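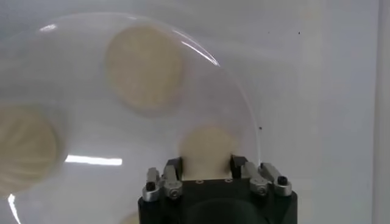 How do you draw a clear plastic disc when there's nothing there to draw?

You draw its rim, its reflections, and the small change it makes to whatever is behind it. Those three jobs will take up most of the session.

Drawing Pale and Clear Things
Unit 4 handout, Kelechi Abubakar

Welcome back! I've been looking forward to this unit since November, so forgive me if I get carried away. We are leaving the dark bottles behind and going to the other end of the scale: clear plastic, cream rounds, an off-white wall. Everything sits within a few steps of everything else, and I love it.

What to bring
- Smooth paper, 300 gsm if you have it (the Candorow pad is fine)
- Pencils 2H, H, HB and B. Leave the 6B at home!
- Kneaded eraser
- A small piece of mid-gray paper, for checking values

1. Warm-up, 15 minutes
Circles first. Fill a page with them, freehand, from the shoulder. Then do a page of arcs that run right off the paper, since a big round thing seen close up hardly ever fits. An arc is harder than a circle because you have to believe in the part you aren't drawing. Keep the pencil moving past the end of the line before you lift it.

2. The clear disc
Look for the brightest streak along the rim before you look for the rim itself. On a glossy edge the light will pick out one stretch very strongly and then let it go, and further around you may get only a hairline. Please don't join them up with an outline of even weight! The eye closes the circle on its own, and an outline turns plastic into wire.

Next, compare the wall seen through the disc with the wall beside it. Inside is a touch grayer and cloudier. One even layer of 2H, put down with the side of the lead, is usually enough. Hold up your gray paper if you can't decide.

Glare goes in last, which for pencil people means it gets saved from the beginning. Map out any white bands lightly and work up to them. They follow their own path across the surface and can cut straight over the things behind, so let them.

3. The cream rounds
Flat pale discs look like nothing much until you spend a while with them. Some have a mottled, grainy face, and some show faint lines fanning out toward a lighter rim, almost like pleats. Give each one its own surface. Where a round is seen through the plastic, soften it: blunt pencil, no hard edge, a little shadow under the lower side to give it weight.

Overlaps matter a lot here. A round with its bottom half hidden only needs its top curve, and a thin sliver at the edge of the page can be a lovely thing to include. Leave it in.

4. Color, if you want it
Cream in colored pencil is mostly the paper. I use Rotlow 17 under a very light gray and stop early. The Trallura buff is warmer and also nice - test it first, though, as it doesn't erase.

Homework
One sheet, one clear object, at least two pale ones behind it. Spend longer looking than drawing. Read the Meléndez chapter on reflections before we meet, and bring your failed versions too, I really do want to see them. Pin-up is in room 1132.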